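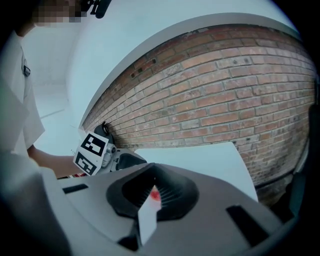
Section 3: Deciding which chores to hand over

The Predov household unit can do some chores on its own, some with help, and some not yet. Read this section before you assign a first task.

1. Open the Chores page on the Flanar app and choose Ready. These tasks run without anyone in the room. Wiping a flat counter and picking up soft toys are both on the list.

2. Choose Assisted for tasks that need a person nearby. Folding towels is Assisted. The unit handles the first fold well and often loses a corner on the second.

3. Leave Not Yet tasks switched off. Hand-washing glasses, ironing and changing a fitted sheet are still faster and safer by hand.

4. Run each new task 8 times before you leave the unit alone with it. If it stops more than once, move the task back to Assisted.

Note: A towel takes about 3 minutes. Plan on a slow laundry day.

Note: Loads over 325 grams are refused and error 791 appears — remove the item and press Resume.

CAUTION: Do not reach between the fingers while the status light is on. Press Stop first.

CAUTION: Keep knives, lit candles and pets out of the work area.

New tasks arrive with software updates. Check the list again after each one.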